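Updated 4 Jun 2024. Kolwood gym, cardio floor – cleaning questions, the ones we get over and over. More to come when theres time.

**Do I have to wipe the machine down after?**

Yes please. Console, handrails, anything you touched or dripped on. Takes a minute.

**Where are the cloths?**

Bin by the water fountain. Clean ones on top, used ones in the bucket underneath. Laundry goes out to Edet every morning so don't save them up in your locker.

**Spray on the screen or spray on the cloth?**

Cloth. Always the cloth. Liquid gets in around the keys and then the treadmill is off the floor until we get a part. Last one cost us 400 dollars and most of April.

**Which cloth for the console?**

Microfiber. Paper towels leave lint on the glossy parts and fall apart on the vents. 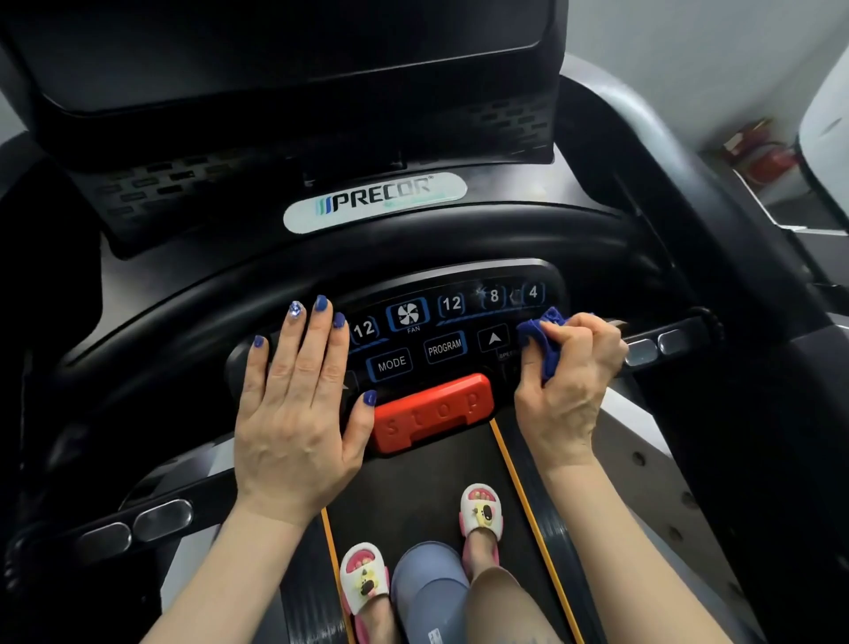 **Can I use my own wipes from home?**

Alcohol-free ones are fine. No bleach, no furniture polish, nothing with oil in it – it makes the handrails slick for the next person.

**What about the heart rate grips?**

Damp cloth, then dry. If your reading is jumpy, wipe them again and give it a few seconds.

**Belt running or stopped?**

Stopped. Press stop, wait, step off, then wipe. Not while you cool down.

**Who does the belt and the deck?**

Staff, every 21 days. Please dont put anything on the belt yourself.

**Something is sticky or a key won't press?**

Tell the front desk, ext. 1300, and say which machine. Desk closes at 8.

**Same rules at Flustidthorpe?**

Same rules, but the cloths are behind the desk there. Ask.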